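Home Workshop Kitchen Storage Robots at Home Ask Us

Kitchen tasks for a two-arm setup: tips for recording good examples

Wed 4 January

If you are recording demonstrations at a workbench so that a policy can learn them, kitchen jobs are a good place to start. The objects are cheap, they come in many shapes, and everyone knows what a finished job looks like. These tips come from our mug and glass sessions at Skadport.

Write the task down before you switch anything on. "Put the mugs away" is too loose. "Move each mug from the shelf to the table, handle toward the operator" can be checked by someone who wasn't there. Keep the sentence on a card and read it out when operators change over.

Mix your drinking vessels. Clear glass is harder to make out than a solid color, so put it in from the first day. If you only add it at the end, the set will be lopsided and you will end up recording most of it again.

Change where things start. Slide the cups a little, swap their order, and turn the handles. Do this on a schedule you have written out, or your hands will keep putting everything back in the same spot. We change the layout every 24 episodes.

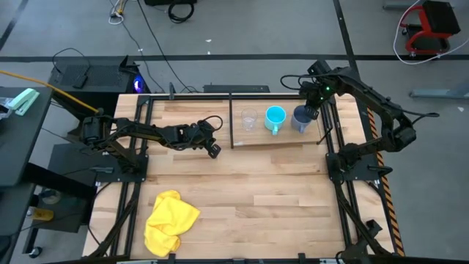 Vesela Babić wrote in to say that she would change it far more often. Her first set had 400 episodes with long runs of the same layout, and the trained policy reached for the old mug position even when the mug was somewhere else. She now draws a layout from a stack of cards before each take.

Cards work well if you have the patience for them. Number them and put the number in the episode notes.

Go slowly near the rim. Close the fingers, wait a moment, then lift. Quick grabs look fine on playback but are hard to learn from, and they chip mugs.

Keep some recoveries. If a grip slips and the operator fixes it cleanly, save the take and tag it. If the cup tips over, stop, mark the take as failed, and reset. Out of 123 takes in our last batch we kept 99.

Give cloths their own task. Folding and wiping need different motions from lifting a mug, and one short instruction can't cover both.

Wash glasses between sessions and dry them fully. Fingerprints and water spots build up over a long day, and the later episodes won't match the earlier ones.

Back up before lunch and again before you go home. Open one episode from each copy and play it through to the end.

Related
Plorkia shelf brackets: which size to buy
Getting tea stains out of mugs
Oiling a butcher-block top
Kokska cable ties compared
Dimitrov bench clamps, one year on

We use cookies to remember your settings. Accept Manage choices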